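Clikitz Shape Sorter Board Review: Three Weeks on the Living Room Rug

I have bought a lot of shape sorters. Two kids, four nieces and nephews, and a weakness for anything with a hole that something else goes into. Most of them get played with for a weekend and then the pieces migrate under the couch, and then I find the star in a winter boot in September. So I went into the Clikitz board with fairly low hopes and a coupon from Rostard, which is where I buy most of our toys these days (free shipping, decent returns, boxes that are always way too big).

Quick background if you haven't run into it. The Clikitz is a flat board and not one of those buckets with a lid. You set it down, you look at the holes from above, and you stand the pieces up in them. We had a bucket one before, a Drunden, and my younger kid worked out in a single afternoon that you could take the lid off and dump everything in. Smart! Also the end of the Drunden as an educational toy. It holds crayons now.

With a board there's no lid to cheat with. There's a thing with holes in it and there's you.

The first thing I noticed was the pieces. They're tall! I was expecting little flat cookies like you get in a wooden puzzle, and a tall piece is so much easier for a small hand to get around. It does make it a bit tippy if you only get it halfway in, and we've had some tears over that, but I'd still take tall over flat every time.

The purple one is everybody's favorite at our house. It's got ridges all the way down and a star-ish end, and my three-year-old carries it around like a magic wand. It is also the hardest one to get in. You can have it right over the correct hole and still be a tiny turn off, so the points sit on the edge and it just won't drop.
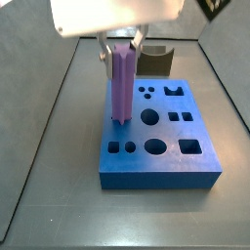 I timed myself once, after bedtime, with a cup of tea going cold next to me, and I'm not going to tell you the number. You have to hold it loosely and twist a little until it finds its spot. Kids push. They all push. Once mine learned to wiggle instead of shove, everything else about the toy got easier, and I swear it carried over to the lids on her markers.

The second one I want to talk about is the dark curved one with the scoop out of the top. My kids call it the saddle, and it's used as a saddle, a bridge, a couch for a plastic frog and once as a phone. It's my favorite because it only makes sense if you look at the end of it and then look at the board and find the arch. A circle is a circle from pretty much any direction. This one you have to think about, and you can watch a kid thinking about it, turning it over, setting it down, picking it back up.

Now the board. It's bright blue and chunky, and the holes are all cut in the top. I like that there's a real range. The big round one is a gimme, which you want, because a two-year-old needs to win something in the first ten seconds or you've lost them. Then you've got a star, and a wavy flower sort of opening, and the arch, so there's plenty left to grow into. There's also a set of three little round holes in a triangle, and a pair of small squarish ones side by side, and those bug me a bit. They look so much like they ought to take three separate pegs and two separate pegs, and my older kid spent ages trying to sort out what belonged where. He got there. He was mad about it.

Cleaning is fine. I wipe the top with a damp cloth and then go after the holes with an old toothbrush, because cracker crumbs find their way into every single one. I wouldn't put it in the dishwasher and I wouldn't leave it in the tub. The small holes are the worst for crumbs. If you have a dog that sheds, they're also the worst for that.

Noise! This matters to me a lot because I work from the kitchen table and the rug is right there. It's quiet. The old bucket sounded like a hailstorm. With this one I get a soft tap now and then, and some muttering.

What I don't love: there's no bag or box to keep it in once you've opened the packaging, and the packaging does not survive being opened. We use a shallow bin with low sides, and I'd recommend one even for playing in, because when a piece tips over it stays in there with the board and doesn't go off under the radiator. The other complaint is that the color of a piece gives you no help at all, since the board is all one blue. Some parents will call that a plus. For the first week I'd have liked a hint or two, and I'm 38.

I also tried the Lozano board at my sister's place for comparison. It's a little cheaper and it's got animals, and her kids like the animals. But the holes are so generous that you can get the cow in where the pig goes, and then what are we even doing? The Clikitz holes are fussy, and fussy is the whole point of a shape sorter if you ask me.

Would I buy it again? Yes, for a kid from two and a half or so up to about the start of school. Younger than that and I think the tall pieces are mostly going to get chewed or swung. Keep the small ones away from babies, obviously. I'd also say don't put every piece out on day one. I started with the round one and the star and added another every couple of days, and it kept them coming back to see what was new.

I'm giving it four out of five. The missing point is for the lack of a storage bag and for those two little holes side by side.

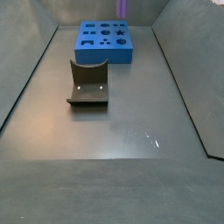 Dana wrote in to say her son had the same trouble with the pair of small holes, and what fixed it was covering the rest of the board with a dish towel so he only had one problem to look at. She took the towel off after a few days and he went straight to them. She also keeps hers in a pillowcase with a drawstring, and I'm stealing that one tonight.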